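Clalow workshop - progress report for April

Thank you again for the patience you showed us over the winter. The second bench at Skoko is up and in daily use, and I think the people who work at it would agree that the spring has been kinder than the start of the year.

We have now recorded 1694 handling runs with the hand-held grippers, against a plan of around 1500 for this stage. Power strips have taken up most of our time lately. They are an everyday item on the Dolan packing line, and they come with a cord that likes to go wherever it pleases, so they make a good test of whether the arms can learn from the way our own people do it.

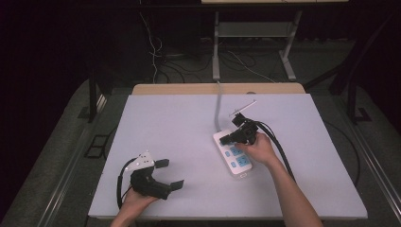

The packers have had a real say in how this goes, and I'm glad we budgeted for that. Each of them spends up to 2 hours of a shift on recording and the rest on ordinary packing. The first few weeks were hard on the wrists, so we shortened the sessions and put in a break halfway, and the grumbling has mostly died down - though I still hear about the chairs!

What changes for them once the arms arrive is the question I get asked most. Four packers have started the Surkon training for line minders, and they will look after the arms and sort out whatever gets dropped or tangled. No one's hours have been cut, and we would like to keep that promise in writing in the next agreement.

For the coming stage we plan another 200 runs with longer cords, then a first trial on the line itself during the quieter morning shift. The request for new chairs is in the budget sheet.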